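Search this site Search

3.2 Cell Setup and Calibration

The Belbridge cell consists of two arms mounted on a shared table, with the workpiece bolted down between them. All setup steps were first carried out in simulation and then repeated on the physical cell. Base positions in the model were taken from the survey by Ansari and entered without rounding. The housing was placed by its base plate, which served as the only datum; its walls were not used, as small errors in panel thickness had shifted earlier results. Each arm was homed separately before the shared workspace was enabled.

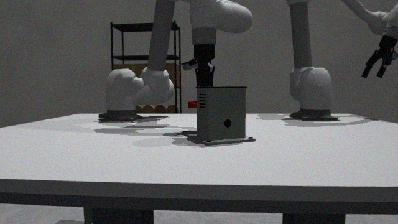
Figure 7. Simulated view of the cell, with the left gripper at the top edge of the housing and the right gripper held clear.

Tool offsets were checked with one arm at the workpiece and the other parked. The check was run 12 times per arm, and the median offset was written to the Perna controller. Offsets drifted after long runs, so the procedure was repeated after up to 400 cycles, or after any change of fingertips. Finger linkages were cleaned and the wrist bolts retightened at the same stop. A stop in March followed a fault at cycle 3821, traced to a worn linkage pin on the left gripper. The pin was replaced, the arm was homed again, and the stored offsets were discarded. Contact settings follow Hassanpour and were left unchanged for both arms.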